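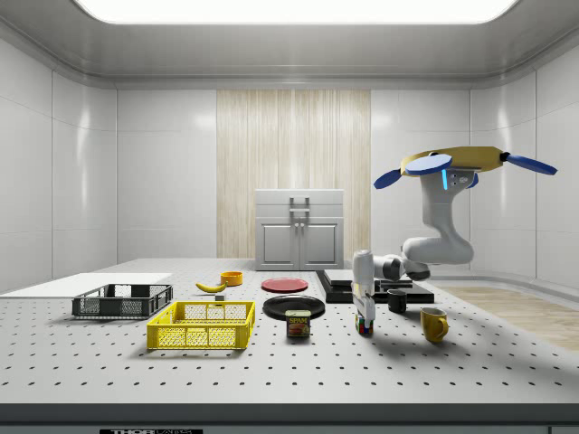
The pick-and-place bench in the simulator, arm over the cube.

Planner notes: the basket problem, and what we did about it

Those of you who follow the Sturnus channel will know that the 2 in "version 2" has been carrying a lot of weight since October. The new planner is now merged, switched on by default, and running in the simulator every night while the rest of us are asleep or pretending to be. Seren Howells asked me to write up what changed, on the grounds that I complained about the old one the loudest.

The old planner treated every container as a solid box with the lid off. It was quick, it was tidy, and it had the spatial imagination of a brick. Ask it to put something into a crate and it would plan a lovely approach to a point well above the rim, then let go. In simulation you can get away with a surprising amount of dropping things from a height, and we did, for longer than I'd like to see in print.

Version 2 keeps a proper inside and outside for each container. Walls have thickness, floors have their own height, and the fingers are checked against the rim on the way in and again on the way out. The second check sounds like an obvious thing to have. We added it in the last week. Trevor, our nightly test runner (named by a vote I didn't attend), now goes through 802 container tasks per run, and on the latest one 678 finished without a collision flag. The remainder are mostly retreat moves where the gripper opens wider than it needs to and clips a wall. There's a patch for that on the Tramden branch. It also breaks mug handles, so please leave it there.

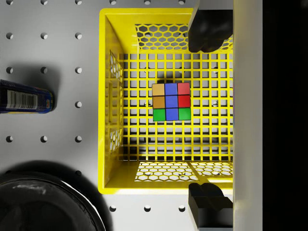 Perception took more of our time than planning did, to the delight of the planning people. A basket with holes in it is a nuisance for any depth pipeline, and the yellow one has squares through its floor and hexagons through its walls, so a fair share of the points that ought to land on plastic come back from the tabletop underneath. The old segmenter averaged the lot and concluded that the basket floor was somewhere beneath the basket floor. We now fit the rim first, look for the floor inside it, and throw away anything that falls through. The cube also gets its own pass. Sitting on the grid it's turned slightly off the line of the bars, and the earlier pose estimator had a bad habit of snapping small objects to whatever straight lines were handy. It was very confident about this. Yaw is now estimated from the edges of the top face alone, with the container masked out, and the confidence score has been taught some manners.

Clutter costs us less than it used to. Zilgate, the scene server, publishes object poses as differences instead of resending the entire table every tick, so a spare plate or banana in the layout no longer slows the control loop while it's being carefully ignored. If you wrote your own scene listener, you'll need to handle the new partial messages. The symptom of not handling them is a table with exactly one thing on it, which changes several times a second. Two people have already reported this as a rendering bug, and I was one of them.

On the tooling side, the replay viewer can finally scrub backwards. It colours the planned path by clearance, and it opens on the step that failed instead of at the start, where you'd have had to sit through the arm's whole leisurely morning before reaching the interesting bit. Saved runs from before the merge will load, but without clearance colours, as the old planner never wrote the numbers down. The converter has now chewed through 2,435 archived runs and rejected a handful with grumbling error messages. Those are in the shared folder if anyone fancies a rummage.

Next up is stacking one container inside another, which the present collision model regards as a personal insult. Seren has the design draft and would like comments on the nested frames section in particular. Comments on my variable names can go to the usual place, where I'll get to them after the mug handles.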